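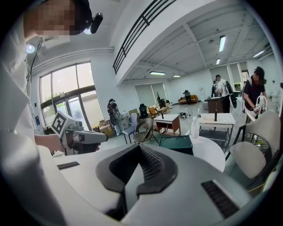

Big windows on the left, balcony up top.

So I finally have a favorite spot in the new place, and it's under the balcony! I know, I know, everybody wanted the upstairs. But I've been down on the main floor for most of February and I'm completely sold on all that glass (dark frames, doors along the bottom, green stuff growing right outside). By 10 in the morning I don't even think about the lamp I hauled over from Fourie.

The railing took me longer to like. It's black metal with bars running sideways, and Rory Mowat says it makes him feel like he's on a ferry, which he means as a compliment. I'd still love a plant or two trailing down from it. Maybe 23 plants. We'll see!

Still on my list: a rug, something soft for the echo, and hooks by the doors so my coat can quit living on a chair. The pipes up along the ceiling should be white if I get a vote. Rory wants orange.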